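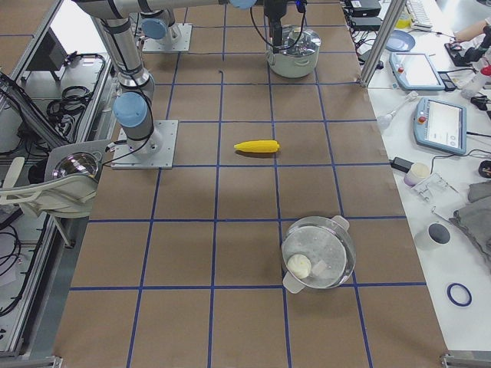 # Fleltley Water Users Association — Minutes of the December Meeting

Meeting opened at 6:30 p.m. Quorum confirmed by the chair. Minutes of the previous meeting were approved with one correction: under Metering, "upstream of the check valve" should read "downstream of the check valve."

## 1. Matters arising

1.1 The replacement pressure gauge for the Vekarbridge pump house has been delivered and fitted. The old gauge is kept as a spare, tagged as reading low.

1.2 The letter to the county on culvert access was sent. No reply has been received. The secretary will send a second copy, this time to the roads office.

1.3 The key register is still incomplete. Members holding keys to the upper valve boxes are asked to report the stamped number to the secretary before the next meeting.

## 2. Source and storage

2.1 The operator reported that spring flow at the upper intake was steady through the fall. The screen was cleaned twice. Leaf load was heavier than last year and the coarse screen did most of the work. The fine screen shows wear along the lower edge and should be replaced before snowmelt.

2.2 The level sensor in the main tank dropped out on several nights. The fault was traced to moisture in the junction box on the tank roof. The box has been dried, resealed and turned so that the cable entry faces down. No dropouts have been logged after the repair. Agreed to leave the low-level alarm at its present setting.

2.3 Tank inspection. The divers' report was tabled. Sediment on the floor is light and even, with a thicker band near the inlet. The interior ladder has surface rust on two brackets. The coating is sound elsewhere. The report recommends cleaning within the next inspection cycle. One member asked whether cleaning could be combined with the bracket repair so that the tank is taken out of service only once. Agreed in principle. The operator will obtain a price for both jobs done together and for each done alone.

## 3. Distribution

3.1 Leak survey. The night-flow test on the Mirzaei branch gave a reading above the expected minimum. Valves were closed in sequence from the far end. The excess flow stopped when the section between the second and third hydrants was isolated. That section is 14 years old and was laid in poor backfill. A listening survey is the next step.

3.2 Discussion followed on whether to excavate at once. The case for waiting is that the ground is wet and the trench would need shoring. The case for going ahead is that a small leak under the lane may undermine the road base — this happened at the lower crossing, at considerable cost. Motion to carry out the listening survey first, and to excavate only if a point is located, was moved, seconded and carried. One member voted against and asked that this be recorded.

3.3 Isolation valves. The exercise program is behind schedule. Five valves remain to be turned this year, all on the west side. Two of these are under gravel and must be found with the locator. The operator asked that members not park over marked valve boxes.

3.4 Frost protection. The exposed pipe at the Vekarbridge footbridge was rewrapped and the heat trace tested. The thermostat comes on at the correct temperature. The outer jacket is taped at the joints and will need proper bands in spring.

## 4. Water quality

4.1 Routine samples from all points were clear of coliforms. Turbidity rose briefly after the November storm and stayed within the limit. Chlorine residual at the end of the Mirzaei branch is on the low side. The operator will flush the dead end monthly and report back.

4.2 The lab has changed its sample drop-off hours. Bottles must now arrive before noon. The collection round will start earlier as a result.

## 5. Metering and billing

5.1 The trial of Flirklow remote-read meters continues. Readings agree with the manual check on all units but one, which was found to be mounted at an angle. It has been leveled and will be checked again.

5.2 Members discussed the high-use tier. The present threshold is 1,000 cubic feet per billing period. A proposal to lower it was put forward on the ground that summer irrigation drives peak demand. Others felt that a full year of remote-read data should be in hand before any change is made. Deferred.

5.3 Overdue accounts. Reminders have gone out. No shutoffs are proposed during winter.

## 6. Finance

6.1 Accounts for the quarter were received. Power costs at the pump house are over budget and chemical costs are under. The reserve transfer was made on time.

6.2 Motion to release reserve funds for the fine screen, item 2.1, carried without dissent.

## 7. Actions

- Second letter to the county roads office — secretary
- Combined and separate prices for tank cleaning and bracket repair — operator
- Listening survey, Mirzaei branch — operator
- Remaining west-side valves — operator, with help from members who have the locator
- Order fine screen — operator
- Recheck of leveled Flirklow unit — billing clerk

## 8. Other business

A member reported standing water beside the lower meter pit. The operator believes it is surface runoff and will test it for chlorine. The pit lid is cracked and will be swapped with the one in storage.

Meeting closed at 8:10 p.m.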